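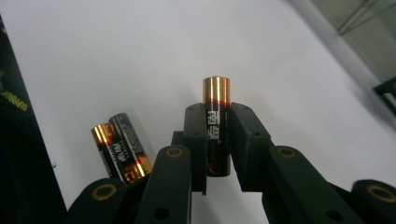 Obi gripper linkage fault

The Obi linkage fault was a mechanical failure affecting hand-held grippers made by Sistell, a small automation supplier in Brostton. The fault caused one finger of the gripper to lose holding force while the trigger was still fully closed. It was reported most often in battery handling, where operators used the Obi to record picking motions that were later played back on Orkeo robot arms.

Background

The Obi is a hand-held gripper with two opposed finger pads driven by black pivoting links. The links turn on ring bushings, gold in color, pressed into their rounded ends. An operator squeezes a trigger, the links swing inward, and the flat faces of the pads meet the object from both sides. The same finger set can be fitted to an Orkeo arm.

Battery sorting was one of the first tasks the tool was used for. AA cells were laid out on a flat white surface, picked up one at a time, stood upright and moved to a tray. The cells are smooth and round, so each pad touches only a narrow strip of the wrapper. Any difference in force between the two sides tends to turn the cell or let it slide down.

Discovery

The fault was first logged in March at the Brostton test shop. A cell that had been lifted upright tipped toward the right pad and fell onto the table. The operator put it down to a poor grasp and went on working. Over the following weeks the shop recorded 2,701 picks with the same tool, and 188 of them ended in a dropped or tilted cell. Most of the drops came late in a shift.

Recordings that contained drops had already been passed on for use with the arms. Of these, 381 were later withdrawn. In several of them the trigger reading showed a closed grip even though the cell had left the pads. The arm software took the reading at face value and carried on to the tray with nothing in its fingers.

Cause

Sistell traced the problem to the bushing at the top of the right-hand link. The hole in the link had been made slightly oversize in one production batch, and the bushing crept sideways under load. Once it had moved far enough, the link could lean outward and the pad no longer sat parallel to the one opposite. The left side was affected in only a few tools – the trigger cable pulls harder on the right.

Wear on the pad faces was considered and ruled out. Swapping the pads between good and faulty tools made no difference.

Safety

No injuries were reported. The main concern was damage to dropped cells. A dent can break the seal at the end of a cell, and a cell that falls among loose metal parts can short and heat up. The Brostton shop stopped using bare metal trays and began setting dropped cells aside for inspection before they went back into the work.

Correction

Replacement links were made with a tighter hole and a small retaining lip. Sistell also added an inspection to the manual: with the trigger closed on a gauge pin, neither pad should move when pushed by hand. The check is repeated every 2,000 picks, or after the tool has been dropped.

A later update to the Orkeo software compares the trigger reading with finger position and stops the arm if the two disagree – earlier versions had no such check. Tools from the affected batch can still be used with the original links for soft or light objects, but the manual advises against using them for batteries.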